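学生项目中期进展报告
项目名称:Trisuler 开门任务仿真与控制
提交对象:Pukar 基金教育资助组
报告期:2021年7月

一、报告期内工作概述

Trisuler 是机器人社面向 Prukeseo 校际赛服务组的参赛项目,任务为移动底盘搭载机械臂完成室内门的识别、开启与通过。上一份报告于6月提交,当时仿真平台仅能加载空房间,门体为固定几何体,不能转动。本期工作集中在三个方面:门体铰链模型的建立、仿真场景的外观配置、开门策略的第一轮训练与评估。底盘导航部分本期未投入人力,沿用旧版代码。

项目组成员分为仿真和控制2个小组。仿真组负责场景、物理参数和渲染,控制组负责策略训练、轨迹记录和失败归类。代码合并统一由控制组执行,合并前须通过场景加载测试和关节限位测试。

二、门体模型

门体按单自由度转动关节建模,转轴位于门框一侧,关节设阻尼和静摩擦两项参数。执手另设一个转动关节,与锁舌通过约束联动:执手转角超过阈值后锁舌收回,门体关节解锁;执手回位后锁舌弹出,门体若处于关闭角度则重新锁定。

早期版本中锁舌与锁扣板采用网格碰撞,接触点过多,仿真步长稍大即出现抖动,严重时门体自行弹开。现改为简化的盒状碰撞体,外观网格只用于渲染,不参与接触计算。修改后抖动现象消失,单步耗时也有下降。代价是锁舌斜面不再产生导向力,关门过程与实物存在差异。比赛任务不要求关门,此差异暂予保留。

门体质量和铰链阻尼在每次重置时随机取值,范围依据实验楼内门的手工测量结果设定。测量方法为在执手处挂弹簧秤匀速拉动,读数误差较大,因此随机范围有意放宽。

三、场景外观

场景由两面墙、地板、门和门框构成。墙面为灰蓝色,地面为拼花木地板,门板为深棕色木纹,执手为银色金属。渲染组件支持更换上述各项贴图及光源方向,训练时随机组合,评估时使用固定配置。

场景右侧设有一株盆栽,白色方盆,叶片细长。盆栽对策略而言是干扰物,其阴影落在墙面上,对基于深度图的分割影响不大,对基于彩色图的分割有一定影响。盆栽目前只参与渲染,没有碰撞体。

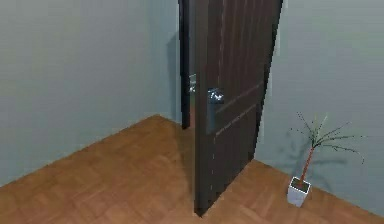

Zofia Wasilewska 在阅读本报告初稿后提出,仅更换贴图和光源不足以覆盖比赛现场的差异,执手的形状和安装高度应当纳入随机化范围,否则策略学到的很可能是某一个执手的固定位置。她另外建议把失败样本按发生阶段分开统计,不要只给出总成功次数。

上述两点意见均已采纳。执手高度随机化已写入场景配置文件,执手形状随机化需要补充模型,列入下期计划。失败样本的分阶段统计见下节。

四、策略训练与评估

策略输入为腕部相机彩色图、深度图及关节角,输出为末端执行器位姿增量和夹爪开合指令。训练分两个阶段:先用遥操作演示数据做模仿学习,再在仿真中做强化学习微调。微调阶段的奖励由接近执手、执手转角、门体转角三项组成,并对过大的接触力施加惩罚。

首轮评估在固定外观配置下共执行235次开门尝试,成功178次。成功的判定条件为门体转角达到底盘可通过的角度,且全程接触力未超过限值。评估期间未对策略参数作任何调整。

其余尝试按失败阶段归类。第一类为接近阶段失败,末端停在执手外侧,未形成有效接触,主要出现在初始位姿偏斜较大的情况下。第二类为转动阶段失败,夹爪沿执手表面滑脱,锁舌未完全收回。第三类为拉开阶段失败,锁舌已收回,但机械臂运动方向与门体圆弧轨迹偏离,接触力超限后触发急停。三类之中以转动阶段失败最多。

控制组检查了转动阶段的轨迹记录,认为滑脱与夹爪指面摩擦系数设置偏低有关,同时夹持力指令在转动开始后有短时下降。后者来自动作平滑滤波器,属于实现问题,已修正,修正后尚未重新做完整评估。因此本报告所列数据仅代表修正前版本。

五、硬件准备

实物测试门架已完成图纸设计,采用型材框架加单扇门板,底部设配重。执手和锁体向 Van Beek 询价,报价已收到,采购申请待指导教师签字。型材切割可在校内工坊完成。

夹爪指面计划加贴硅胶垫,备选厚度有2种,待到货后在实物上比较。腕部相机标定流程已整理成文档,新成员可按文档独立完成标定。

六、存在的问题

仿真与实物之间的差异目前无法量化。门架未建成之前,所有结果都来自仿真,不宜据此推断比赛表现。

计算资源偏紧。外观随机化开启后渲染耗时明显增加,单轮训练需占用实验室工作站整晚,与其他课程作业的使用时段有冲突。现通过排班解决,但调参周期因此拉长。

暑期部分成员离校,遥操作演示数据的采集进度受到影响。新增演示数据均为同一名操作者采集,动作风格较单一。

七、下期计划

1. 补充执手模型,完成形状随机化,重新进行完整评估,并给出分阶段失败统计表。
2. 为盆栽添加碰撞体,测试底盘通过时的避让行为。
3. 搭建实物门架,测量铰链阻尼和执手回弹力矩,据此收窄随机范围。
4. 增加一名遥操作人员,补采演示数据。
5. 在门架上完成首次实物开门测试,限速运行,急停由专人值守。

八、经费使用说明

本期支出为相机线缆、打印耗材和型材样件,均在批准科目之内。执手与锁体采购尚未发生费用。若 Van Beek 的交货期晚于门架装配时间,拟先用校内旧门拆下的执手代替,不另行申请经费。硅胶垫费用计入耗材科目。

Trisuler 项目组 版权所有 | 联系我们 | 返回顶部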